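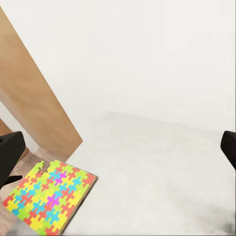
It would go better if you stopped telling it where to look, somebody said from the back of the room, and then went on eating crisps.

I didn't turn round. It was the fourth week of the project and everyone in the Merutby club had an opinion about my code by then, including the ones who had joined for the biscuits. I set the run going again. The fingers moved over the floor of a room that existed only in Skoten, on a school computer with a cracked lid, and I wrote the result in the book as I had written all the others.

The book was my idea. We were allowed 2000 practice runs before the Iyamu final and I wanted every one on paper. My partner thought this was mad. She said the program kept its own log. I said the log didn't say what we had been thinking, and she said neither did my book, it just said "missed" in different handwriting depending on how tired I was.

She did the gripping and I did the moving. That was how we had split it in September, before we knew that you can't really split it. If my half brought the arm in at a poor angle, her half closed on nothing. If her half opened the fingers too late, mine pushed the box along the table. Each of us could prove it was the other one's fault, and did.

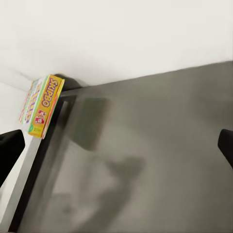
Boxes are worse than puzzles, came the reply on the club message board that night, and you two should have started with boxes.

I had asked whether anyone else found tall things hard. There was nothing more to the answer than that. I typed a long message back and deleted it. Then I went down and took a cereal packet out of the kitchen cupboard and tried to pick it up with two fingers held stiff, one from each side, not bending them. It's harder than you'd think. You have to come in level or it turns on you. My mother asked what I was doing and I said homework.

In the morning I told my partner about the cereal. I expected her to laugh, but she fetched a box of staples from the office and we spent the whole of break doing it, taking turns, each one keeping one hand behind her back. She was better at it than me. She waited. She got both fingers where she wanted them and stopped for a moment before she squeezed, and I saw that my code never gave her half any time to do that.

I put in a pause. It was one line.

We ran 50 tries before the bell and I didn't write "missed" on all of them. I'd like to say it was most of them. It was enough that she took the book off me and wrote the next page herself.

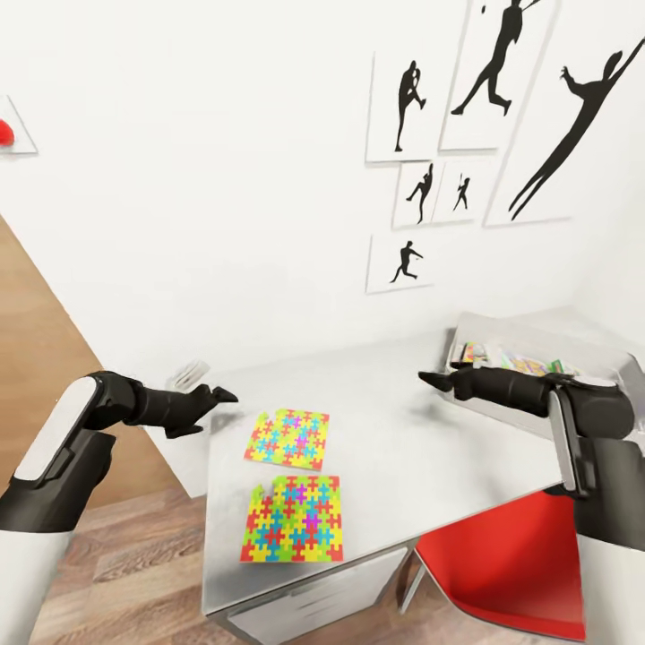

The practice room in Skoten, with both arms reaching toward the table.

I got fond of that room. I knew the red chair under the table and the athletes on the wall better than I knew the pictures at home. Sometimes after a run I left it up on the screen while I packed my bag. My partner said once that she would like to sit in the chair, and look at the arms from the other side. I said there wasn't another side, it was only drawn from where we looked. She said she knew that.

The week before the final we argued about the pause. She wanted it longer. A longer pause was safer but it cost time, and there were 500 points on offer for each object with a slice taken off for being slow. I wanted it back to how it was. We stopped talking except about numbers. Our teacher moved a chair between us, as a joke I think, and then sat in it and marked Year 8 books for the rest of the hour.

In the end I changed it on the Sunday, on my own, at home. I made it longer. I didn't tell her – I thought she would see it in the file, and she did, and she didn't say anything either, but on the bus she gave me the window seat. 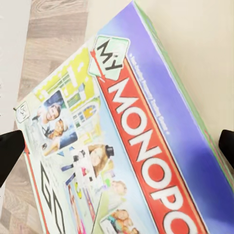
Tarnach, November

The hall was colder than ours and smelled of floor polish. They gave us a table by the radiator, which was off. Each team had 3 minutes an object, and the judge had a stopwatch on a string although the screen had a clock in the corner.

The board game came up last. It was a big flat box and we had practised on it less than the others. I could see my partner's hands on the edge of the table. She had nothing to do, neither of us did, it was all in the code by then and we weren't allowed to touch the keys.

The arms came in level. The fingers reached the sides of the box, and then came the pause, and it went on so long that a boy at the next table leaned over to see if our screen had frozen.

"Wait," my partner said. I don't know which of us she was talking to.

I had the book open on my knee and the pen ready, and I waited.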